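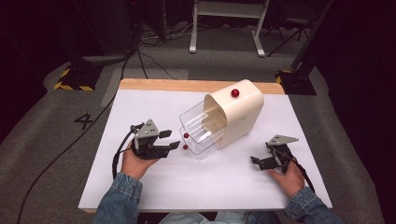 Subject: Re: [weavers] Warp sticking on the Borbély, and storing small parts

Wajid Magsi wrote:

> I have had the Borbély up for a month now and the shed still won't
> open cleanly on the left side. The wool is a two-ply from Gakoswood,
> sett at 8 ends per inch, plain weave. About a hand's width from the
> selvage the threads cling to each other and I have to clear them with
> my fingers every few picks. I have changed the tie-up and it made no
> difference. Is it the loom or the yarn?
>
> Second question. What do people use for heddles, repair hooks and
> the little pegs? Mine are in a jam jar and I can never find the one I
> want.
>
> Wajid

Wajid,

I would look at the yarn first. I wove two blankets with the same Gakoswood wool and it is hairier than the label suggests. At 8 ends per inch it should have enough room on paper, but the fuzz from one end catches the next, and once that starts it gets worse as the reed works on it. Brushing a little flaxseed size onto the warp behind the heddles fixed it for me. Boil the seed, strain it while it is still warm, thin it until it runs off a spoon, and let the warp dry under tension before you weave. It washes out in the first soak.

That said, you only have trouble on one side, so I doubt the yarn is the whole story. Check the tension on the left. Press down on the warp with a flat palm between the back beam and the castle, then do the same on the right. If the left feels softer, you probably lost a stick or some paper when you beamed on. You can slip a strip of card under the slack ends at the back beam and carry on. I have finished a whole scarf that way.

Also look at the shafts themselves. On the older Borbély looms the cords stretch at different rates. Mine had one shaft hanging low at the left end, and it took me most of a winter to notice because I was always sitting in the middle of the bench. Put a ruler across the tops with everything at rest. If a cord has stretched, retie it with a snitch knot so you can adjust it again later. Skaseo used to sell the braided replacement cord by the yard. I don't know if they still do, but any braided polyester of the same thickness will work. Avoid cotton, it moves with the weather.

Changing the tie-up won't help with any of this, so I would put it back how it was.

On storage, I gave up on jars too. Small clear drawers are better, where you can see what is in each one without opening it. Put repair heddles in one, hooks and threading tools in another, and keep the pegs by themselves or they end up in everything. Loose heddles should go on a loop of string before they go in the drawer. I tie mine in bundles and write the length on a bit of masking tape.

Does anyone else on the list have a Skisus temple they would part with? I need the shorter size, up to 24 inches. The teeth can be a bit dull, I don't mind filing them. I can pay postage.

I will be away from the loom for part of June, so if I don't answer, that is why.

Marian

--
To leave this list, send a blank message with "unsubscribe" in the subject line.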